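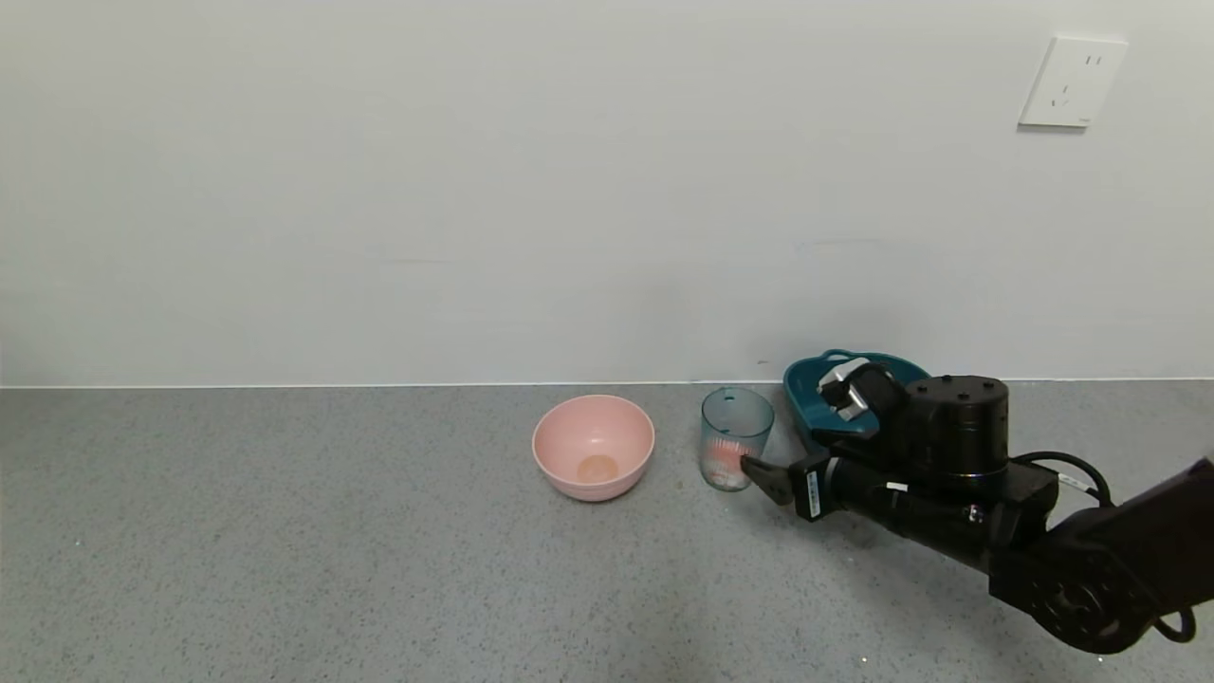 Un bol de plástico, una encimera y un enchufe.

Cómo poner en remojo las legumbres (y acordarse de que existen)

Remojar garbanzos es la receta más fácil del mundo y la que más gente estropea, casi siempre por acordarse a las dos de la tarde con invitados a las tres. El procedimiento es este.

Pesa 200 gramos de garbanzos secos. Dan para 4 platos normales o para 2 de los que sirve mi suegra. Extiéndelos sobre un paño y retira piedrecitas y ejemplares arrugados.

Enjuaga con agua fría hasta que deje de salir turbia. Pásalos a un bol más grande de lo que te parezca razonable: van a doblar su tamaño y no avisan.

Cubre con agua templada, cinco dedos por encima. Si la de tu grifo es muy dura, añade una pizca de bicarbonato. Una pizca -- mi amiga Kalliopi Leka echó una cucharada y obtuvo un puré con sabor a jabón que defendió durante toda la cena.

Déjalos toda la noche. En pleno agosto, mejor en la nevera, o empezarán a fermentar por su cuenta.

Por la mañana, tira el agua y vuelve a enjuagar. Muerde uno: debe ceder sin crujir. Si cruje, otras 2 horas.

Las lentejas pequeñas no necesitan nada de esto. Las alubias sí, y para ellas el agua va fría. Si ya has remojado de más, escurre bien y congela en bolsas planas, con la fecha escrita. Sin fecha aguantan lo mismo, pero dan miedo.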